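About Teltum Kitchens

Hi, and thanks for clicking on the page most people skip! I'm the one who answers the phone, measures your walls and writes everything you read on this site.

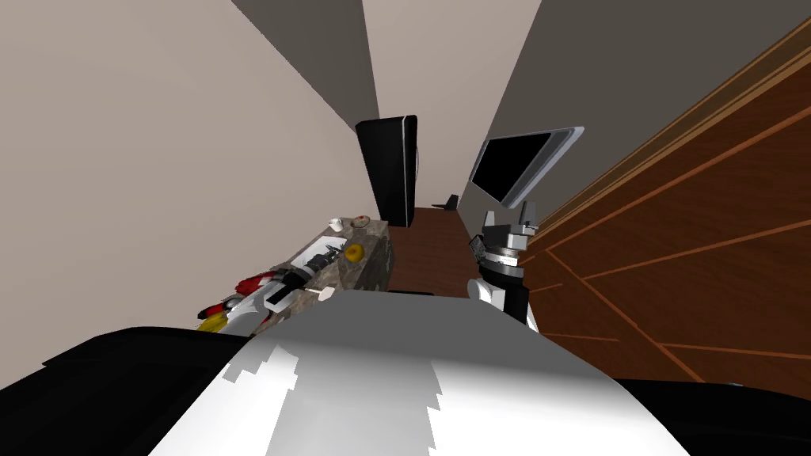

How I got into countertops

I started out as a baker. I spent years leaning on other people's counters at five in the morning, and I had opinions about all of them. Too low, too shiny, a seam right where you want to roll out dough (who puts a seam there?). When the bakery in Kedarlow closed I took a job sweeping up at a stone yard across the road, mostly so I wouldn't have to move, and within a couple of months I was helping on the saw. Then I was going out with the installers. Then I was talking too much to the customers, and the owner told me I should probably have my own shop so I could talk as much as I wanted.

So I did. Teltum Kitchens opened in May in half of an old tire store on Coelho Street, with one saw, one van and a coffee maker that leaked. We have the whole tire store now, and a better coffee maker. The name comes from the road my grandparents lived on, and yes, everybody spells it wrong the first time. If you write a check to "Teltham" the bank will still take it, I've tested this.

What we do

We make and fit countertops, mostly for kitchens, with a fair number of bathrooms and laundry rooms. Stone, laminate and solid wood. We'll also take out your old counter and haul it off, which I mention because people keep apologizing for asking!

We don't do cabinets. I get this question every week. I'm happy to look at your cabinets and tell you whether they'll hold up a stone top, and if they won't I'll say so before you've paid me anything, but building them is a different trade and I'm bad at it. There's a half-finished vanity in my garage that proves the point.

Small jobs are fine. One of my favorite jobs ever was a shelf for a pantry in Nikley, 40 inches long, for a lady who wanted somewhere solid to bolt down her pasta machine. She sent us noodles.

How a job goes

You call or write and tell me what you've got. A rough sketch on the back of an envelope is great, with the lengths of the walls if you can manage it. I'll give you a ballpark price from that, and if it doesn't scare you off I come out and measure properly. The visit is free anywhere in Kedarlow or Nikley, and outside of that I charge for gas and nothing else.

After that you come to the shop and pick your piece. I really want you to come in person if you can. A sample the size of a playing card tells you almost nothing about a whole slab - the pattern might be calm in one corner and wild in the other, and you should get to decide which part ends up next to your sink. Bring a cabinet door if it comes off easily. Bring your kids, too, there's a box of offcuts by the door and they can each take one home.

Then we cut, and then we fit. Most kitchens are fitted in a day. Please clear out the drawers under the counter beforehand, dust gets into everything no matter how careful we are, and somebody always forgets the silverware drawer.

What I'm like to work with

I talk a lot, you've noticed. I'm also pretty blunt. If you've fallen for a pale, soft stone and you cook with turmeric every night, I'm going to bring it up (twice, maybe). It's your kitchen, though, and once you've made up your mind I'll cut whatever you like and be cheerful about it.

My crew is quieter than I am. They take their boots off at the door unless you tell them not to bother, they carry their own lunch, and they've gotten a countertop up a spiral staircase without scratching the wall. I was outside for that one. I couldn't watch.

We fix our own mistakes for free and we don't argue about whose mistake it was. If a seam opens up or an edge chips in the first 2 years, call me.

Come see us

The shop is at 346 Coelho Street in Kedarlow, with parking around the back next to the big blue gate. We're open Monday through Friday and most Saturday mornings, but call first on a Saturday, I might be out measuring. We'll be closed Thu 20 July while the saw gets serviced, and I'll still be picking up the phone.

If you have a dog, bring the dog. Just keep it on a leash near the slabs.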